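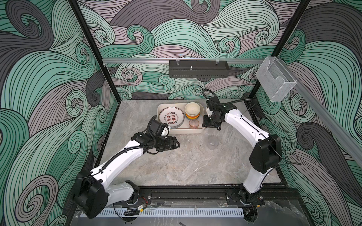 About Plelska

Plelska is a catering company. We cook lunches in a central kitchen in Clesau and deliver them to offices, nurseries and day centres in the town and the villages to the north. We also run the canteen at the Jirkance business park, where anyone can come in and eat.

The company started as a sandwich round. We made everything in a rented kitchen behind a bakery and sold it from the back of one van, mostly to people working on the industrial estate. In winter they asked for soup, so we bought two large pots and started making soup. The soup sold better than the sandwiches and within a year we had stopped doing the sandwich round altogether.

What we cook

The menu runs for four weeks and then begins again. There are two hot dishes every day, one of them without meat, plus a soup, a salad and a pudding. We change the whole menu in April and again in October. Some dishes have stayed on through every change: the barley soup, the chicken with rice and peas, the baked beans with smoked paprika, and the plum crumble. When we took the crumble off one autumn we had so many emails that it was back by the following month.

Stocks, sauces and dressings are made in our own kitchen. Bread comes from the bakery we used to rent from. Potatoes, onions, carrots and cabbage come from Nigam, a growers' group on the far side of the river, and what we can't get from them we buy at the wholesale market. We don't describe our food as local, as a fair amount of it isn't. Rice, lentils, citrus fruit and spices come from wherever they grow.

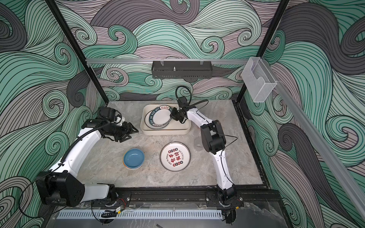
Photo: Plelska

Allergies and special diets

All our dishes are labelled for allergens, on the lid and on the delivery sheet. Meals for people with an allergy are cooked first thing, before the main batches, in a separate part of the kitchen and with separate pans. They travel in their own box. If you are ordering for a nursery or a day centre, we will ask for a list of dietary needs before the first delivery and again at the start of each term or quarter.

We can do halal, vegan, gluten-free and soft meals. We can't promise a kitchen free of nuts, and we will say so if you ask. For that reason we have turned down a few jobs and expect to turn down more.

How deliveries work

We deliver to 34 sites. The first van leaves at 9.30 and the last one should be back by 1 pm. Hot food goes out in insulated boxes and the temperature is checked when it leaves us and when it arrives. The driver signs for both readings, and you keep a copy.

Orders for the next day can be changed until 2 in the afternoon. After that the shopping is done and some of the preparation has begun, so we charge for what was ordered. Our busiest day so far came to 1,126 meals, in December, when several customers had booked their Christmas lunch for the same date. We now ask for Christmas bookings by the end of October.

Crockery and washing up

Most of our customers eat from reusable plates and bowls. You can use your own or have ours. If you have ours, we collect them with the empty boxes, wash them in Clesau and bring clean ones the next working day. Please scrape them but don't rinse them. Breakages in ordinary use are included in the price.

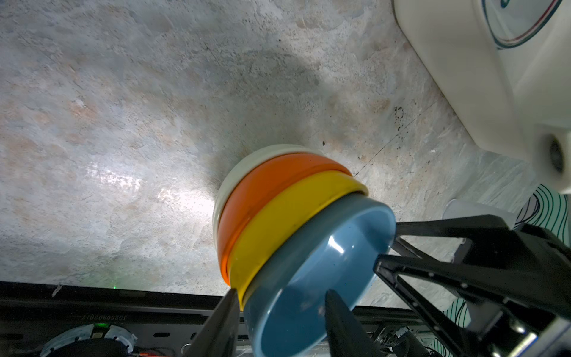 Stacked bowls in light blue, yellow, orange and white.

People

Plelska employs more than 40 people, counting the canteen and the drivers. The kitchen shift starts at 5.30 in the morning and finishes at 2, which suits some people very well and others not at all. New kitchen staff spend their first fortnight moving between sections before they settle in one. We pay for food hygiene training and do it in working hours.

Everyone who works here gets lunch, and we sit down for it once the vans are out. Complaints from the delivery sheets are read through at the same table. The commonest one is too much salad and not enough pudding.

The Jirkance canteen

Open on working days from 7.30 to 3. Breakfast is served until 10.30 and hot lunch from 11.45. You don't need to work at the park to use it. There is parking beside the main gate, and the bus from Clesau stops across the road. The canteen closes for the last week of December and for two weeks in August.

Getting in touch

For a quote, tell us where you are, how many people eat on a normal day and what time you would like to have lunch. We usually reply within two working days. If you would like to try the food first, come to the canteen, or ask us for a sample lunch for up to six people.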